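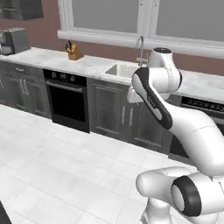 4. Comparing two grippers in the kitchen model

By now you should have the Plivau controller talking to the simulator (section 3). If the status line still says "waiting", go back and sort that first, as nothing below will work without it. I've lost a whole Saturday to ignoring that line, so please don't be me!

I'm going to take you through the way I compare the Lorus parallel gripper with the Nordin one. Same arm, same kitchen, same moves, and only the hand changes.

4.1 Load the first gripper

1. Open the Birnley kitchen model and wait for the arm to settle into its starting pose. It may twitch a bit while it loads (mine always does).

2. In the Tool menu, pick Lorus parallel and press Attach.

3. Set the tool weight. The sheet in your start-up folder gives 609 grams for the Lorus, fingers included. Type it in by hand even if the box already shows a number, as old values have a habit of hanging about from the last tool.

4. Press Save, then Reset arm. Both, and in that order.

Note: Bastien Fleury pointed out to me that you can skip the reset if you're only changing fingers. He's right, but I still do it.

4.2 Check the open pose

Before you let the hand anywhere near a worktop, do an empty run out in the clear. Send the arm to the pose called Mid-floor and open the fingers all the way. What you want is what I've got: two short dark fingers pointing down with a proper gap between them, nothing held, and clear floor tiles underneath. The oven and the long counter are well within view from there, so it's a handy pose for judging whether your planned path will swing the arm too near them. If the fingers point sideways, your tool frame is turned and you need to redo step 2.
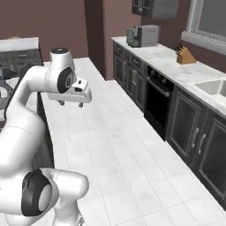
Finger travel is the next thing to look at, and it's where the two grippers really part company. Run Open and Close 5 times at the slow setting and watch the position trace for a wobble at the end of the stroke. Keep your viewpoint low and to the side for this, with the hand pointing towards the coffee maker end of the counter, so the gap under the gripper stays easy to see and the arm's big curved link doesn't get in the way. Save the trace before you move on!

Caution: don't turn on Fast mode yet. The controller will happily drive a simulated arm straight through a cupboard, and then you'll have learnt a path you can't use on a real one.

4.3 Swap and repeat

5. Detach the Lorus and attach the Nordin. Type in its own weight from the sheet.

6. Repeat 4.2 with every other setting left alone. Some 500 time steps per run is plenty.

7. Open both traces side by side and compare the end of each stroke. Ingegerd Bråten likes to lay one over the other, which I find a muddle, but try it.

If you get error 1829 on the swap, the first tool hasn't let go properly. Close the model, open it again and start from step 5. Your saved traces will still be there.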